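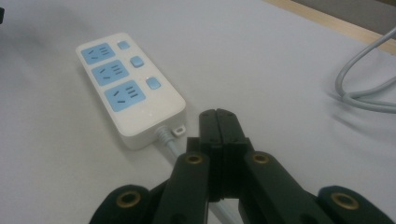 *A white power strip with three light blue socket panels.*

**Equipment breakdown coverage** is a form of property insurance that pays for sudden internal failure of electrical or mechanical equipment. Standard property policies usually exclude such losses, covering outside causes -- fire, wind, theft -- and leaving electrical arcing and motor burnout to a separate form or endorsement.

## Scope

Covered equipment commonly includes boilers, air conditioning systems, electrical panels, and computers. Most forms require direct physical damage to the item. Wear, rust, and gradual loss of output are excluded, as is damage from a flood or an earthquake.

Payment is normally made on a repair or replacement basis. Many forms also cover spoiled stock and lost income, each subject to its own limit. A waiting period often applies to income claims.

## Household version

The household version is sold as an endorsement to a homeowners policy. The Fullside form, used by the regional insurer Ernach Mutual, has two parts: one for fixed systems such as furnaces and well pumps, and one for portable appliances. The deductible is $400 per loss. Claims must be reported within three months of the date of failure.

## Relation to warranties

A home warranty is a service contract and may respond to ordinary wear. Where a warranty and an endorsement both apply, the policy wording decides which pays first. The Sundaram form treats the endorsement as excess coverage; the Sitel form is silent on the point.

## See also

- Boiler and machinery insurance
- Service line coverage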